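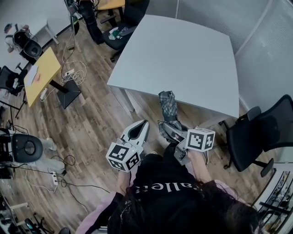 *Two hand-held grippers at work. The one on the right has a piece of plaid cloth in its fingers.*

How does a robot learn to pick up a cloth? It copies people! Lots and lots of times.

## First, a person does the job

At the Idari lab in Urnby, people don't pick things up with bare fingers. They hold a gripper in each hand. A gripper is like a big pinchy claw. Squeeze, grab, lift, let go. Try moving a T-shirt with kitchen tongs and you'll get the idea — harder than it looks.

Each try is called an **example**. One example = one job, start to finish. Pick up cloth, put it on the table. Done. Next one.

## Why the funny squares?

See the white cubes with black patterns? One on each gripper. Those patterns are markers. A camera can spot them, and the computer works out where the gripper is and which way its tilted. Bit like the number on a soccer shirt, only for a computer.

## Then the computer studies

The learning program is called Shin. Shin gets the pictures and the gripper movements together. It looks for what goes with what. Cloth over here? Hand moves this way. Cloth all bunched up? Grab it somewhere else.

Shin started with 80 examples. Not enough. Kept pinching air. By February it had 1647, and it got a lot better at towels. Still bad at socks.

## Why so many?

Cloth is tricky. A block is always the same shape, but a cloth is folded one time and scrunched the next. Shin needs to see all kinds of messes. Diffrent rooms too, and tables of different heights. So a second team in Nernasberg is collecting examples as well.

Mistakes? Some get kept. If you drop the cloth and pick it up again, Shin can learn how to fix a drop.

## Try it at home

You need: tongs, a small towel, a friend.

1. Drop the towel on the floor.
2. Use the tongs to put it on a table.
3. Your friend writes down each move you make.
4. Do it 5 times. Drop the towel a new way each time.

Now swap. Can your friend do the job using only your notes? Which moves did you forget to write down?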